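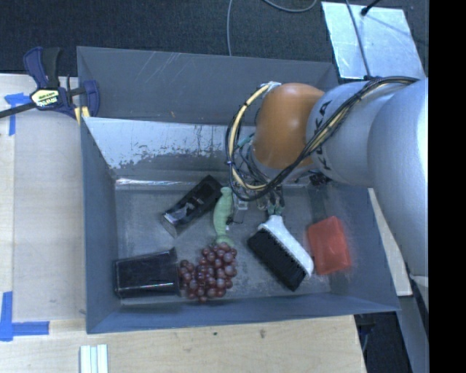
Bin picking with the Rikier gripper kit
Bezawit Abera and Victor Athumani

3. Evaluation

The Rikier kit comprises a set of fingers, a mounting plate and a licence for the Drallia grasp planner. We fitted it to the department's KUKA arm and ran 30 picks from a mixed bin of household items. The bin was clamped to the table and its position marked with tape.

Setup took 11 hours, mostly cable routing. The manual gives no bend radius for the harness – we allowed a wide loop at the wrist.

The planner missed 3 picks, all on the black cup. Grapes and brush were lifted each time. Calibration drifted after long runs and was repeated in July. Raw logs are in Appendix B.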